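Minutes – Tillena Home Soap and Balm Makers, November meeting

Opened at 7 p.m. with 20 members present, our best turnout yet!

Money: 3,572 in the account. We agreed to spend 800 on the spring fair at Çınar Hall.

Glassware: lots of excitement over small-batch scent blending. Voko has round-bottom flasks in stock, and we'll order 9 with cork rings.

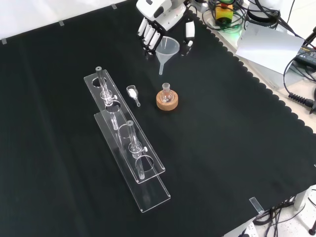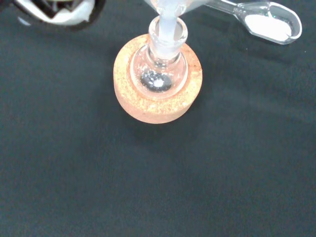
Both photos: a small round-bottom flask in its cork ring.

Fair table: lavender bars again, plus the new oat balm – everyone loved the sample. Labels are due before the next meeting.

Closed at 8:40 p.m.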